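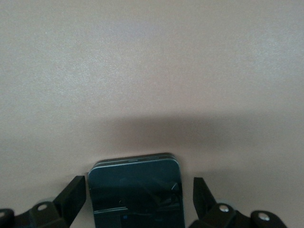
Donation page: monthly gifts going through twice
Status: open, then solved, then open again, now solved (I think!)
Opened by: Janaína Paiva, Abella Family Fund

Hi all, me again. I look after the website and the giving page for Abella (we're the small charity that pays for travel and overnight stays for parents with a child in the hospital at Zostden). Something is off with the monthly gifts and I need help before the next batch runs on Wednesday.

A grandmother who gives $30 a month called to say she'd been charged for it two times in November. She was lovely about it and told me to keep the extra, but I'd much prefer to give it back and know why it happened. I went through the export from Drerklow, our payment form, and found 7 donors with the same thing. Same amount, same card, a couple of minutes apart each time.

Things I tried before writing this:

Logged out and back in, cleared my browser, the usual. No change.

Set up a monthly gift of my own with my own card. One charge, one thank-you email, all fine, so of course I couldn't make it happen.

Checked whether those donors had pressed the button twice. I don't think so, because the sign-up only shows once for each of them.

Update, same day, 4 p.m.

Support wrote back and asked if we had moved any donors over from an older form. Yes! We used Trovonthorpe until this summer, and I brought our regular givers across with a spreadsheet (about 1000 rows, a very long weekend). I was sure I'd switched off the old plans. I logged in to the old account, which took three password resets, and there they were: 7 plans still marked active. They were all people who had paused their gift in the spring and started again later, and my "cancel all" had skipped anything that was paused at the time.

So I canceled those by hand and refunded the extra payments. Closing this.

Update, next morning

Opening it again, sorry. The refunds went out, but now two of the donors have had an email saying their monthly gift has ended. It hasn't, only the old copy has. One of them lost her son last year and gives in his name every month, so that's about the last message I wanted her to get from us. I called both of them right away and they were very kind, but please, how do I stop that email going to the other five?

Update, 11:30

Got it, thanks to the person on chat who stayed with me through all of it. The email comes from Trovonthorpe and goes out in a daily run, and it was set under Messages, then Plan Changes, which I had never opened. I turned it off and the five that were waiting have been dropped from the list. I also wrote a short note to all seven donors explaining the double charge and the refund, signed with my own name and direct number.

Still to do on my side: download the old giving history for our records, then ask for the Trovonthorpe account to be shut for good. If anyone knows whether the gift notes (the "in memory of" line) come along with that download, please tell me before I press anything. The help page only mentions names and amounts.

Leaving the ticket open until Wednesday's batch has gone through.

Update, Wednesday

Batch ran at 6 a.m. One charge each, I checked all seven by hand. And yes, the gift notes do come with the download, but you have to tick "custom fields" first. Okay to close from my end. Thank you!

Janaína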